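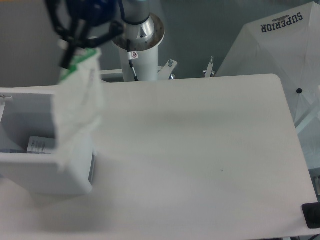 December, packing bench notes, second batch of the returns trial

Started 8:40. Picking up where Bijan left off. His claim from the last entry is that putting the small stuff in a paper bag before it goes in the box "cuts damage and looks better." I have the damage sheet in front of me and I don't see it. Of 647 parcels that went out before the change, 23 came back with something wrong. We don't have a matching number for the bagged ones yet, so I would like everyone to stop saying it works.

My own complaint is with the bags. They crumple as soon as you handle them. Once crumpled they take up more of the box than the thing inside them does, and the side of the bag wants to sit on the rim instead of going down inside. You end up pushing with your palm, and I doubt that is good for whatever is in there. The paper is also thin enough to half see through, so there goes the "nice surprise on opening" argument (Olga's, from the Plovico meeting).

The white box with the green-banded bag is the pairing Bijan wants to keep. Fine, the two look all right together. I tried it with the bag folded over once at the top and with the bag left long. Left long is worse. Folded over goes in with less shoving, but the fold opens up again if you let go of it, and I am against adding a sticker to hold it down. One more thing to buy, one more thing to peel off.

Card first or card last?

Heike says the card goes in first, flat on the bottom, bag on top. Patricio says card last so the customer sees it. I did eight each way before coffee. Card first: it stays flat, but the bag covers most of it and I can picture plenty of people throwing the box out with the card still in there. Card last: it slides down the side on the first tilt. Neither one is good. Could we glue it to the lid? Assunta tried that for Kwiatkowski and says the glue came through as a gray blotch. I'd want to see it before ruling it out.

The paper sheet is a separate headache. It's a small sheet with blocks of print, a boxed part and a little logo, and the type is tiny. Put one flat on the table and stand over it and you can't read it without bending down. It also won't lie quite flat, one corner curls up. I asked who decided it needed that many words and got two different answers. 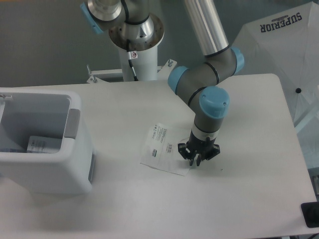

What I'd change on the sheet

Bigger type, fewer blocks. Keep the boxed part if that's where the return address has to live, but then drop the paragraph that says the same thing in other words. Bikside quoted us for 600 on heavier stock. Heavier stock might fix the curl. It might also just be how we store them, upright in an open tray next to the door, and I would rather move the tray first and spend nothing.

To do

Move the paper away from the door, look at it again in a few days.
Get the return count for the bagged parcels from Olga, same columns as the old sheet.
Ask Plirngate if the next size up in boxes costs more or if we only assume so.
Bijan to fold one his way while I watch, in case I'm doing it wrong. Possible.

Stopped 11:15. Leftover bags are back on the shelf, don't flatten them, I want to reuse the crumpled ones for the tilt test.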